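プール開き前の安全点検チェックリスト(わが家版・コメントつき)

5月になると毎年あわててメモを探すので、今年は点検しながらその場で書きこみました。ラレナノ(Larenano)の家の庭にある、地面に埋めこんだ小さいプールです。専門家ではないので、電気とガスまわりは業者さんに見てもらった結果を写しているだけです。判定は「良」「要注意」「不可」「未確認」の4段階。

点検した人:私、途中から隣のカローラ・シュペアリング(Carola Sperling)さん
点検を始めた時刻:朝9時すぎ

1 柵と出入口

門扉が自分で閉まるか 【良】
全開、半開き、ほんのちょっとだけ開けた状態、の3通りで手を離してみました。去年は半開きからだと掛け金の手前で止まっていたんですよね。冬のあいだにバネを替えたのが効いたみたいで、今年はカチャンといい音がします!

掛け金が子どもの手の届かない位置にあるか 【良】
位置は変えていません。ただ、近くに植木鉢を置いていたのをカローラさんに見つかりました。踏み台になるでしょ、と。その通りです。すぐ動かしました。

柵の下のすき間 【要注意】
物置側の角だけ、雨で土が流れて少し広くなっています。こぶしが楽に入るくらい。砂利を足す予定で、それまでは板を当ててあります。

柵のぐらつき 【良】
全部の支柱を手で揺すって歩きました。腕がだるいです。

2 カバー

巻き取り 【良】
カバーはグメロ(Gumero)の手巻き式。ハンドルが重いのは前からなので、重いこと自体は気にしていません。途中で引っかからなければ合格にしています。

カバーの上の水 【不可→その場で対応】
大きな水たまりができていました。浅く見えても小さい子には危ないので、何よりも先に抜くこと。来年の自分へ、これは点検の1番に持ってきてください。順番を直すのが面倒で、今年もここに書いてしまっています。

縫い目と留め具 【要注意】
深いほうの端で縫い目がほつれかけています。指で引っぱるとまだ持ちこたえるけれど、秋にまた張る前に補修。布のパッチはコニーリー(Conneely)の店に置いてあるはず。
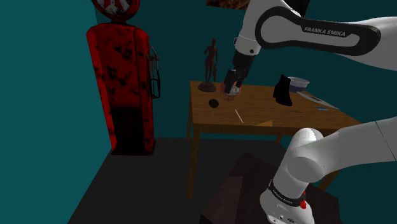 青緑色の壁と、赤いレトロな給油機。

3 プールサイドと階段

タイルの浮き、欠け 【要注意】
裸足で1周するのがいちばん早いです。目で見て平気だったところで足の裏が「いたっ」となるので。階段の脇で角が欠けているのを見つけました。やすりで丸めて、今のところはそれで様子見です。

滑りやすさ 【良】
ホースで水をまいてから歩いてみました。日陰側に薄く藻がついていて、ブラシでこすったらきれいに落ちました。こする前だったら「不可」です。

手すり 【良】
体重をかけて前後左右に。根元のカバーを持ち上げて中のネジも見ました。錆は表面だけで、締め直しても動きません。

はしご 【未確認】
まだ物置の奥です。自転車と芝刈り機をどけないと出せないので、これは来週。はしごを付けるまでは深いほうで泳がない、と家族に言ってあります。

4 水の中

排水口のふた 【良】
ここは絶対に飛ばさないところ。ふたが割れていないか、ネジが全部そろっているか、押してもずれないか。髪の毛や水着のひもが吸いこまれる事故があるので、少しでも怪しければその日は誰も入れません。ゴーグルをつけて顔を沈めて見ましたが、まあ冷たかったです。水温は12度でした。

底が見えるか 【要注意】
浅いほうはくっきり、深いほうはぼんやり。底の排水口の形がはっきりわからないうちは泳がない決まりです。ろ過を回して明日また見ます。

内側の塗装 【良】
去年ふくらんでいたところは広がっていません。鉛筆で輪郭を書いておいたのに、その鉛筆の線のほうが消えかけていました。今度は写真も撮っておきます。

5 ポンプとろ過器

漏れ 【良】
カーネル(Carnell)のポンプで、うちに来てからずっとご機嫌な機械です。継ぎ手の下に新聞紙を敷いてしばらく回して、紙がぬれないのを見ました(この方法、地味だけどおすすめ)。

圧力計 【要注意】
止めても針がゼロまで戻りません。計器のほうがおかしいような気がします。安いものなので交換しちゃいます。

水道メーター 【記録のみ】
水を足す前の数字は1718。足し終わったらもう1回読んで、そのあと一晩おいて減り方を見ます。去年はここを書き忘れて、漏れているのか蒸発なのかずっともやもやしていました。
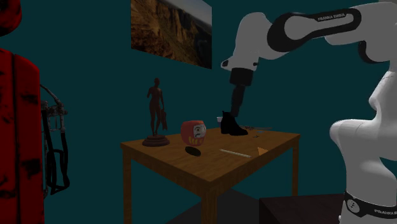 メーターの話の続きですが、水位のほうも縁のタイルに洗濯ばさみの高さで印をつけておくと楽です。テープは夜のうちにはがれます。2回やって2回ともはがれたので、もう信用していません。

6 電気

漏電遮断器のテスト 【良】
テストボタンを押して、ちゃんと落ちて、ちゃんと戻りました。毎月やるように言われているのに、泳がない季節はつい忘れます。

水中灯 【不可】
ガラスの内側に水滴がついています。電気工事をお願いしているギャロード・オドゥガル(Gearóid Ó Dubhghaill)さんに電話したら、ブレーカーを落としてそのまま触らないで、とのこと。落として、分電盤に紙を貼りました。見に来てもらえるまで夜のプールはなしです。息子にはだいぶ文句を言われました。

延長コード 【良】
プールサイドに出ているものはゼロ。去年はラジオのコードがあって、自分で自分に「不可」をつけました。今年は電池のラジオです。

7 薬品

置き場所 【良】
鍵のかかる棚で、塩素系と酸性のものは別々の段ではなく別々の棚。同じ棚の上下だと、上が漏れたときに混ざってしまうからです。

古い薬 【要注意】
ラベルが読めなくなったボトルが出てきました。たぶん藻の薬だけれど、「たぶん」で使うものではないので回収に出します。ほかの容器に移したり流したりもしません。

試験紙 【不可】
期限切れ。コニーリーに行くときに買う。パッチも。

8 いざというとき

救命浮き輪とロープ 【良】
浮き輪は割れなし。ロープがからまっていたのをほどいて、庭で投げる練習もしました。カローラさんのほうがずっと上手で、ちょっとくやしい……。

長い棒 【良】
柵の内側の決まった場所に、上に何もかけずに置く。タオルをかけるのも禁止!

緊急連絡先の紙 【要注意】
インクが日に焼けて薄くなっています。住所も大きく書き直すこと。慌てていると自分の家の番地って出てこないものです。

見守り当番 【良】
子どもが水にいるあいだは大人が一人、携帯を置いて見る。交代するときは必ず声に出して「代わるよ」と言う。カローラさんの家の子が来る日も同じルールで、了解をもらいました。

残っている宿題

・水中灯を見てもらう(終わるまでブレーカーは切ったまま)
・はしごを出して取り付けと点検
・柵の角の砂利
・圧力計、試験紙、カバー用のパッチを買う
・ラベルの読めないボトルを回収へ
・連絡先の紙を書き直して、門の横にも1枚
・深いほうの底が見えるか、明日の朝もう一度

終わったのはお昼の少し前、だいたい3時間かかりました。「不可」が残っているので、プール開きはまだおあずけです。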